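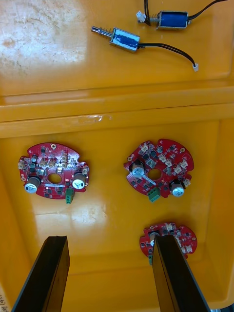 10/7/21

Sorting day, continued. Parts bins for the Rellel latch job. Writing this down before I forget which solenoid is which, again.

Yellow bin first. Rule from now on: solenoids go in the upper half, boards go in the lower half, nothing rides on the divider. Bin could use a wipe, dust and scuffs all over the floor of the upper side. Tried the blue shop towels and a bit of alcohol on the other bin, took the dust off and left the scratches, fine. Don't use the citrus stuff, it left a sticky film on the lid of the screw box and I had to do it twice.

Solenoids. Two in the bin, both blue, both push-pull as far as I'm concerned, and NOT the same part. The one with the return spring on the plunger is the Clinville order. The other one came out of the old drawer at Wiriya and has no paperwork. Wichai thinks it is from the first Undik door, I think it's later than that. Whoever is right, it needs a tag. Tag goes on the lead and not on the body, the body gets warm on a long hold and the glue lets go. Found one of those tags stuck to the bottom of a drawer this morning, totally blank by now.

Bench checks, spring one:
Coil resistance ok, same as the sheet within what the cheap meter can do. Meter leads are getting flaky at the plug, wiggle before you believe it.
Pulls in clean at 12 V. Bit lazy at 9.
Releases by itself with no load. With the latch arm hooked on it hangs up about one time in 4, always near the end of travel. Spring is probably fine, I think the arm is dragging on the bracket slot. File the slot, do not stretch the spring. I stretched the last one and it was never right again.
Plunger had a burr near the tip, knocked it off with the fine stone. Blow out the bore afterwards or the grit goes straight in.

Bench checks, drawer one:
Pulls in at 12, louder. Nice solid thunk.
Ran it on the cycler over lunch, 1,000 cycles, half second on, two seconds off. No misses on the counter but the counter only sees the current, it doesn't see the plunger, so take that for what its worth. Body was warm after, could keep a thumb on it.
Connector is a tight fit in our harness. Goes in, doesn't want to come out. Pull on the housing please, not the wire. I've recrimped enough of these.

Boards. Three of the round red ones in the lower side. These are the ring boards for the knob sensor, the ones with all the notches and tabs around the outside. Had them stacked in a coffee cup before, which was dumb, the edges rub and the tabs catch on each other. Flat in the bin is better. Flat in a bag in the bin is better still, bags are on order.

Tab fit in the printed housing: still too tight. Measured the slot, measured the tab, on paper there's room. In the hand there isn't. Guessing the print is closing up at the corners. Wichai says open the slots in the model, I'd sooner chase them with a small file on this batch and fix the model for the next. We did not agree. Filed one housing, took me most of a cup of coffee, board dropped right in. So it can be done but I wouldn't want to do a box of them.

Also the boards will go in rotated by one notch if you aren't looking. It feels seated and it isn't. Put a paint dot on the housing and a paint dot on the board, line up the dots. Paint pen is in the drawer with the calipers. Silver pen is dried up, use the white.

Continuity on the boards: two checked, both good. Third I haven't done, ran out of time. Do NOT assume. It is going in its own bag with a question mark on it once the bags show up. Till then it lives with the others so check all of them before you grab one, sorry.

Harness notes, since I had the crimper out:
Undik harness uses the same plug family but the pins are swapped against ours. Solenoid doesn't care about polarity, the diode very much does. If the diode is on the harness side and you plug in the swapped one you get a short and a smell. Marking swapped harnesses with red heatshrink, one band, close to the plug.
Lead length on the spring solenoid is fine for the bench and too short for the door. Needs an extension. Splice inside the frame, not at the hinge. Wichai has the thin stranded stuff, ask him before cutting, that spool was put by for the sensor cable.
Strain relief: zip tie to the bracket, snug, not cranked down.

Still open
- tag both solenoids (lead, not body)
- file bracket slot, retest the hang up with arm on. want to see it release every time before it goes near the door
- third ring board continuity
- paint dots
- new meter leads
- ask Clinville if they have the spring sold seperately. They said maybe back in January and then I never followed up
- label on the front of the bin. "LATCH + KNOB" is enough. The last label said MISC and look how that went

Bin goes back on the second shelf left of the vise. Not on the windowsill, the sun gets at it in the afternoon and the bags go brittle in there. Same goes for the zip ties, half the pack by the window snapped when I bent them.

One more on the drawer solenoid. Wichai wants to keep it as the spare for the door. I'm ok with that if somebody measures the stroke first. Eyeballing it against the other one it could be shorter, but one has its spring and the other doesn't, so eyeballing is useless. Calipers, plunger full out, plunger full in, write it on the tag. If it comes up short it goes to the demo board and we order another from Clinville.

Added later, 5ish: Wichai Siriwan measured it. He wrote the number on his hand and then washed up. Will redo tomorrow first thing, calipers are left out on the bench mat, leave them there. Cycler is off at the wall. Compressor drained.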